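Open day at the Serunov building, Merkbridge

Oct 9, 2026

I'd been meaning to see the inside of Serunov ever since they put the sign up, and I missed the February open day with a cold, so this time I took the afternoon off work and went. It used to be a button works and now it's rented out by the room. I'm sort of looking for a room myself (I reupholster chairs in my garage and my garage has had enough), but I would have gone anyway. I love looking around other people's buildings.

The room I've been thinking about ever since is on the second floor, at the back, with the brick wall.

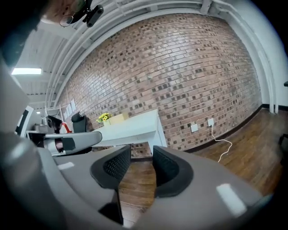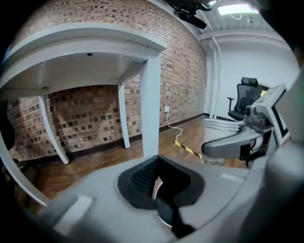
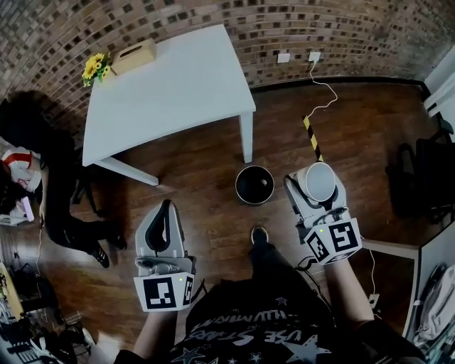 The back room on the second floor, brick wall and plank floor, with the white table up against the brick side.

But let me start at the street door, which sticks. You give it a shoulder and then you're in a hallway with a row of mailboxes and a bell. The tours left every 40 minutes and I'd just missed one, so I got a coffee from the Karimi cart in the yard and stood about reading the tenants' board. There's a bookbinder, two people who fix accordions, somebody listed only as "Maps", and Loseo, who make lampshades and have most of the first floor.

Our tour was led by Hatsue Mizuno, who manages the building and walks very fast. She took us up the back stairs first to get them over with. They're steep! A man behind me asked about an elevator and she said there's a freight one, it's slow, and you need a key for it, and we all nodded and kept climbing.

So, the brick room. I really like a brick wall when it's been left alone, and this one has been. There's red in it and brown and tan and some bricks that are nearly gray, all mixed up together, and you could stand and look at it for a good while. I did, and got left behind by the group for a minute. A black baseboard runs along the bottom and then the wooden floor starts, warm brown planks with the grain showing. Hatsue said the floor was under carpet tile when they took the place over, and it took them most of a summer to get the glue off. I have done one small hallway with a scraper and a bad back, so I had some feeling for that.

The furniture is plain. A white table with a splayed leg (I always look at legs, I can't help it), a black office chair with a high back behind it, and on top a tissue box with a little bunch of yellow flowers next to it – sunflowers, with green leaves. I have a soft spot for sunflowers on a desk. The tissue box is light wood with a slot in the top, and I've been looking for one like it for my sister, who hates the cardboard kind. A few sheets of white paper are pinned up at the edge of the brick, which I approve of. A wall like that is hard to hang things on without drilling into it, and I'd be scared to drill.

My one practical worry was power. There are two white outlets low down on that wall, pretty close together, and a white cable from one of them wanders out over the floor in big loops. I'd want a cable cover down on day one. I catch my toe on anything. If I took a room like it I'd have a compressor for the staple gun, a steamer, a lamp and the radio, and I'd be living off a power strip. I asked Hatsue and she said some rooms have more on the window side, and that she'd send me a list. She did, the same evening, so full marks there.

The other thing I'd think about is the floor itself. I like things on the floor when I'm working. In the last picture there's a round black bowl with a silver rim sitting on the planks right in front of the table, and I thought, yes, I'd do exactly the same, only mine would be full of tacks. A dark bowl on that brown wood looks very nice, by the way. The white ridged container in the second picture would be good for webbing offcuts. You see how it goes, I had the whole place filled with my own junk before we'd got back to the stairs.

And the black T-shirt with the white stars on it! I want one.

After that we did the first floor. Loseo had their frames hanging from a rail and let us try gluing a strip of fabric to a ring, which is much harder than it looks. Mine had a pleat in it that wasn't supposed to be there. The woman helping me said pleats were coming back. They also sell seconds, and I came home with a green one for the bedroom that has a tiny scorch near the top, turned to the wall now.

The bookbinder had a line out the door so I only got a peek. The accordion people were playing, both at once and not the same tune, and I could hear them all the way from the yard. Something to consider if you need quiet. Hatsue says they stop at six.

Some facts for anyone else who's looking:

The brick room is number 19. It's taken at the moment, but the one below it has the same shape and comes free next year.

Rent on the lower one is 1141 a month with heat. Electricity is metered for each room.

There are 40 tenants in the building and a shared kitchen on every floor. The one on the second floor has the better sink.

You can bring a dog if the people on your landing agree.

Parking is terrible. I left the car by the canal and walked.

I haven't decided. The rent is more than I wanted to pay and I'd be carrying armchairs, so it all hangs on that freight elevator, which was closed for the open day and which I'd like to see move before I sign anything. I measured the doorway with my scarf (no tape measure on me, of all days) and when I got home and laid the scarf against a wing chair it came out fine with the legs off. So that's something.

I'm going back to see the lower room once they've cleared it, and I've asked if I can bring a chair and do a trial run up the back stairs. Hatsue said I was welcome to try and that she wouldn't be helping. If anybody reading this has rented at Serunov and knows what the winters are like in there, please leave me a comment, especially about the windows on the yard side.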